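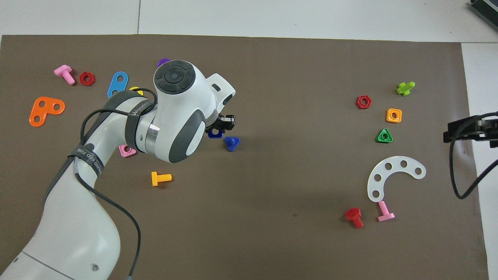

Travel Talk > Northern Europe > Trip Reports & Questions

Vavholm in August – too quiet for a week?

zoila_m
We've got seven nights pencilled in for Vavholm and my sister now says three is plenty. I like a slow holiday (book, harbour, cake, repeat) but she gets twitchy without a plan. Ferry is booked, rooms aren't. What would you do?

FredyInga
Your sister's right, sorry. I did four nights and by the last one I was reading the bus timetable for fun. Lovely swimming though, and the cinnamon buns by the ferry steps are enormous.

arif_selva
Couldn't disagree more with Fredy! We had ten days and I'd have stayed longer. Hire bikes and do the coast path, it's 13 km to the lighthouse and flat nearly all the way. Take a jumper even in August, the wind up there is something else.

FredyInga
Flat?? Were we on the same island? I pushed mine up that last bit swearing.

arif_selva
Nearly all the way, I said – there's one hill.

edgar_riv
Watch the prices. We paid 300 for two nights in a room over the pub and the bar shut long after we wanted to sleep. The guesthouses up behind the church were quieter and cheaper when I asked.

zoila_m
Thanks all, very useful. Are the bikes easy to get on the day or should I ring ahead?

arif_selva
Ring ahead. We turned up at ten in the morning and they only had kids' ones left.

zoila_m
Ha, I'm short enough! Right, I'm thinking five nights there and two on the mainland. Sister is "considering it".

FredyInga
Five is still one too many but enjoy the buns.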